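Lane-keeping build, post 17. Tamás and I have been at it in his garage since May - a little computer, a windscreen camera and way too much cable. It doesn't steer, it just beeps if I drift. Took it out on the motorway this arvo!

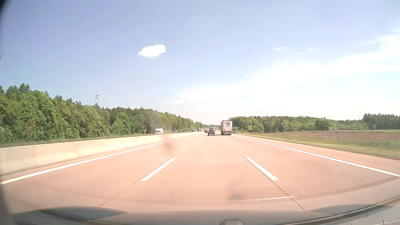
Middle lane, truck on the right, turbines off to the left.

Got 1,948 clips to label now, so there goes my weekend. Painted lines are easy. Pavement joints are my nemesis - it keeps reading them as lane edges.

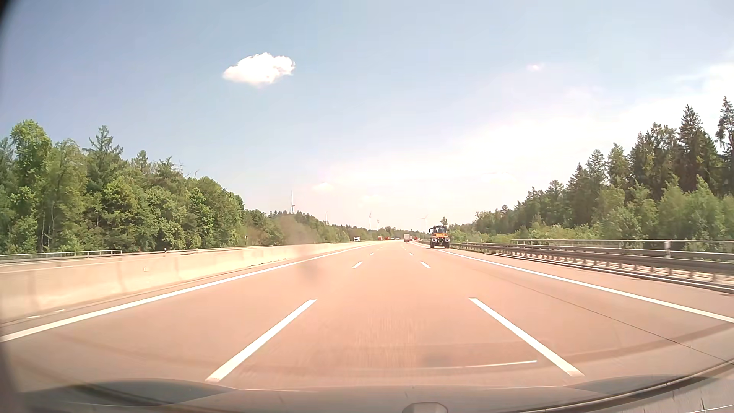 So tonight I'm retraining with joints as their own class, and Csenge's lending me her old graphics card. Next job is a better bracket, 2 screws was never enough.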